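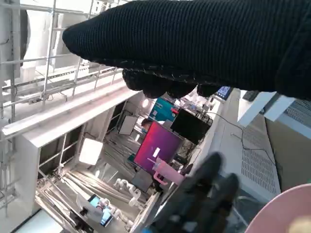 Knit-covered robotic hand in a workshop space.

Primgate Ships Drolaslow 2, Moves Backup Scheduling Out of the Console and Into Plain Text

8 Aug 2022 – Primgate today released Drolaslow 2, the new version of its backup scheduling software for small and mid-size IT teams. Available now. Existing customers can upgrade from the account page, no new license key needed.

The big change is the schedule file. Version one kept every job in a database that only the console could read. Drolaslow 2 keeps them in a single text file, one job per line, and the file can be edited by hand, copied to another server or kept in version control. The console is still there and still does everything it did before. Edit in either place and the other one picks it up.

"Customers kept sending us screenshots of their job lists because they had no other way to get them out," said Farah Tambunan, head of product at Primgate. "Forty-odd screenshots in one ticket, once. We read every one of them and then we went and wrote the export. Then we thought, why is it an export."

Also new in this release:

Restore checks. Drolaslow can now pull a file back from last night's backup, compare it with the original and log the result. Off by default. Turn it on per job.

Quiet hours. Set a window and no job starts inside it. Jobs already running will finish unless told otherwise.

Bandwidth caps by site. Previously one cap for the whole install, a sore point for anyone with a branch office on a slow line.

Shorter alert emails. Job name, server, what failed, when. The full log is attached and no longer pasted in to the body.

Drolaslow 2 was in closed testing from May with 43 customers, among them Bilgin, a freight broker running a mix of Windows and Linux machines over several offices. Bilgin moved its production jobs across during the test and has stayed on the new version.

"The conversion took a lunch break, and most of that was lunch," said Fikri Rondonuwu, systems administrator at Bilgin. "Two jobs had odd characters in the name and had to be fixed by hand. Site caps are the thing I wanted. Our smallest office has stopped calling me in the morning."

The converter runs on first start and leaves the old database where it is, so going back to version one is possible. Jobs created after the upgrade wont carry back. Job names with a slash or a quotation mark in them get flagged and need to be renamed before they will run – see the release notes for the full list.

Metent storage support

Drolaslow 2 adds direct support for Metent storage appliances. Until now Metent owners had to mount the appliance as a network share first. It now shows up as a target of its own, with free space reported in the console and a warning when it drops below a level the admin picks. Firmware must be current. Older Metent units still work the old way, as a share.

Support for tape targets is unchanged. A rewrite of the tape module is planned, no date yet.

Price and availability

Drolaslow 2 is free for up to 2 servers. Paid licenses start at $30 per server per year, with a flat rate for customers over 100 servers – contact sales for that one. Anyone with a paid version one license in good standing gets the upgrade at no charge for the rest of thier term.

A trial with all features runs for 30 days. No card required. At the end of the trial, jobs stop but backups already made can still be restored.

Version one will get security fixes for one more year. No new features. Customers on the very first builds should update to the last version one release before running the converter.

The manual has been rewritten for the new version and is online, along with sample schedule files for common setups. Phone support hours stay the same.

About Primgate

Primgate makes backup and scheduling tools for IT departments that don't have a backup department. The company is privately held and sells direct and through resellers. Drolaslow is its main product.

Press contact: Primgate press office. Review licenses and console screenshots on request.

30 shares | 2 comments

© 2022 Primgate. All rights reserved. | Contact | Back to top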